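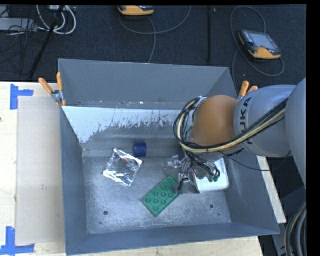 The Long Life of the Corner Grocery

Paora Paewai unlocks the front door of the Trivholm store at an hour when most of us are still arguing with our pillows, and the first thing he does, before the lights or the register or even the coffee, is prop it open with a can of peaches. It has been the same brand of peaches for as long as he has had the place. He swears it isn't the same can, though I have looked at the dents and I have my doubts.

I came to Trivholm meaning to stay an afternoon and write something short about small-town grocery stores, and I ended up staying most of a week, sleeping in the room over the old bank and eating far too many cheese rolls. There is something about a small store that slows a person down. You go in for milk and come out having heard about a hip operation, two weddings and the price of hay (and quite often you've forgotten the milk).

The town has 1117 people in it, according to the sign, and one grocery, where once there were four. The last of the others, a narrow place on the hill called Bajwa, shut when its owners retired to be near their grandchildren. People still give directions by it. "Turn left at Bajwa," they told me, three or four of them, and I walked past the turn every time, looking for a store that is now somebody's very nice front room.

Fifty years of shelves

Paewai's building has been a grocery for 50 years and was a feed store before that, and on damp mornings he says you can still smell the oats. The shelves are deep, far deeper than anyone needs for soup, and he has never had the heart to tear them out. He fills the fronts and lets the backs go dark. Every October he takes everything down and wipes the boards, and every October he finds something he had given up on, a box of birthday candles or a jar of mustard from another age of mustard.

He learned the business from an aunt who kept her accounts in pencil and knew to the penny who owed what. She let people run a tab through the winter and settle in spring. Paewai does it too, in a quieter way. There are 106 names in the green book under the counter, and he would not let me see a single one of them, nor would I have thought much of him if he had.

What gets stocked in a store like this is a kind of portrait of the town. Fishing line hangs beside the greeting cards. There is a whole shelf of canning lids, because people here put up beans the way their mothers did, and a very good selection of licorice for one particular family out on the river road. Big stores decide these things by computer, and I suppose they do it well enough. Paewai decides by remembering who came in last time and went home disappointed.

The road to Kinden

The trouble, if you want to call it that, is the road. It used to take most of a morning to get to Kinden, with its supermarkets and its parking, and then the new bridge went in and it took no time at all. Trade dropped that first year, and Paewai let the bread delivery go down to 2 mornings a week. His customers noticed. Some were cross with him, and he was a little cross right back, having seen their Kinden shopping bags out on the recycling.

Then a woman from Cavow, the next village over, asked if she could sell her loaves by the register. They were dark and heavy and a bit lopsided, and they were gone before lunch. She brings them on the off mornings now, so there is fresh bread nearly every day again, and people who drove to Kinden for their sandwiches have started drifting back for toast. They usually pick up an onion or a box of matches while they're in.

I asked him what he would do when he got too old for the early mornings. He thought about it while he weighed out somebody's potatoes, and then he thought about it some more while she hunted for her change. There's a nephew, he said finally. The nephew likes the cheese counter and isn't so sure about the rest of it.

On my last day I bought a loaf, a card for my sister and a bag of the licorice, after asking whether the family on the river road would mind. Paewai checked the jar and said there was enough to see them through.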